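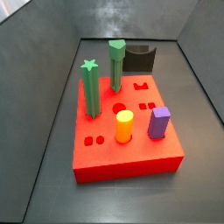 I've been making shape sorters out of foam for a while now, and this is the one people keep asking me about, so it finally gets its own page. It's called the Motden board, and it's a thick slab of foam with holes cut into the top and a set of chunky pieces to fit them. The red is my favorite of the colors I sell (the top comes out a bit more orange than the front, and I love that). The pieces come in different heights on purpose, so the yellow cylinder sits low near the front while the green star stands up tall at the back, and a small hand can grab either one without knocking into its neighbor.

Why foam? Well, I had a hard sorter at home when my kids were little, and I can still hear it hitting the kitchen floor at six in the morning. Foam doesn't do that! You can drop it down the stairs, sit on it, or pack it in the bottom of a beach bag, and it pops right back. It's light enough for a toddler to lug from room to room, and mine certainly did – I found it in the bathtub more than once.

What you get

One board, a full set of pieces and a drawstring bag to keep them in. Each set weighs 613 grams all together. I pick the colors for the pieces batch by batch, so if you have your heart set on a purple block, put that in the order note and I'll do my best. I can't promise it every time, but I do read every note.

How the pieces fit

I cut the holes a little roomy. The first few boards I made were a tight fit and looked very smart, but my tester, Lama Bataineh, runs a playgroup and sent them straight back. Her kids could push the pieces in just fine and then couldn't get them out again, and there were tears. Now there's some wiggle in each slot, so a block may lean a bit once it's in. That's how it's meant to be. If you'd like a snug fit for an older child, ask for the Stoserside cut when you order. It's the same price and takes me a few extra days.

The round one is nearly always the first to go in. You can turn it any way you like and it still fits! The star takes a lot more fiddling, and I've watched grown adults at my market table get quite cross with it.

Cleaning

Warm water, a drop of dish soap, a soft sponge. Squeeze the pieces out in a towel and stand the board on its edge to dry overnight. Please don't put any of it in the dishwasher or the dryer. Aurel Coman, a dad who has bought from me twice, tried the dryer and very kindly emailed me a photo of the results. Crayon mostly comes off with the sponge. Ballpoint doesn't, sorry.

Ages

I sell it for 3 and up. Foam can be bitten, and a child who still chews on everything will take a chunk out of it sooner or later, so keep an eye on any little brothers and sisters who wander over. If a piece gets torn or bitten, throw it out and write to me for a new one.

Spare pieces

They get lost, I know. Under the couch, in the car, in the dog. You can order single pieces from the spares page, and any shape costs the same. Tell me which board you have, the Motden or the older Shboul one, as the holes on the Shboul are slightly smaller and the new pieces will jam in them.

Shipping

I pack orders in the evening after supper and drop them off the next morning. If you want more than 13 boards (schools and daycares, hello!), send me a message first so I can check how much foam I have on the shelf. The last big order was 87 boards for a chain of play cafes called Adulell, and I was up to my elbows in red crumbs for weeks.

The next batch will be ready in October. Blue is sold out until then, red is in stock, and I'm still making up my mind about yellow – if you'd buy one, let me know.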